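Boletim Interno da Residência Plidano
Alojamento e Serviços Domésticos

Organização dos quartos e separação de resíduos: orientações para o semestre

A Coordenação de Alojamento informa os residentes de que entram em vigor, a partir de 8 de março de 2018, as novas orientações relativas à arrumação dos quartos e ao despejo dos cestos de lixo individuais. O texto integral encontra-se afixado na receção do edifício Stoica e abrange os 223 quartos dos 2 edifícios da residência.

A revisão das normas resulta das observações recolhidas durante as últimas visitas de manutenção, nas quais se verificou que os cestos dos quartos recebem, com frequência, materiais que deveriam seguir para os ecopontos dos corredores. Estão neste caso as redes de espuma que protegem a fruta, as caixas de medicamentos e as embalagens de cartão de pequeno formato.

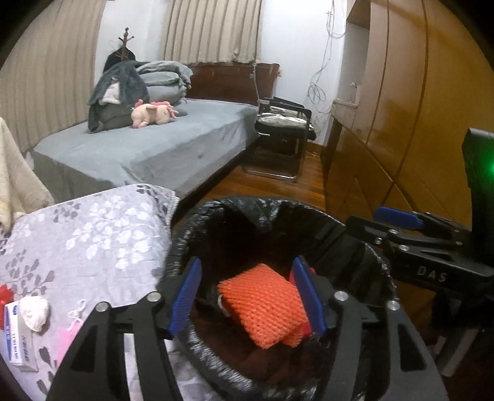 As redes de espuma devem ser depositadas no contentor de embalagens de cada piso, depois de retirados eventuais restos de fruta. As caixas de medicamentos vazias, bem como os medicamentos fora de prazo, são entregues no ponto de recolha junto à lavandaria. Os lenços de papel usados continuam a ser colocados no cesto do quarto, sempre forrado com saco. Os sacos são fornecidos pela residência e podem ser levantados na receção, em rolos de 20 unidades.

No que respeita às camas, recorda-se que as mantas e colchas pessoais são permitidas, desde que não fiquem em contacto com o aquecedor. Nos dias de mudança de roupa, os residentes deverão deixar os lençóis da residência dobrados aos pés da cama e retirar previamente almofadas próprias, peluches e peças de vestuário. A empresa Tosska, responsável pela lavandaria, não assume a recolha de artigos pessoais esquecidos entre a roupa.

Os casacos devem ser pendurados nos cabides do quarto, ficando livre a passagem entre a cama e a porta. Não é autorizada a colocação de cestos, caixas ou malas nos corredores.

Os residentes que necessitem de substituir o cesto ou de solicitar roupa de cama adicional dispõem de 15 dias para apresentar o pedido, mediante o impresso próprio. Os pedidos recebidos após esse prazo serão tratados em junho, com a reposição geral de material.

Para esclarecimentos, os interessados deverão dirigir-se a Cirilo Medrano, da Coordenação de Alojamento, durante o horário de atendimento da receção.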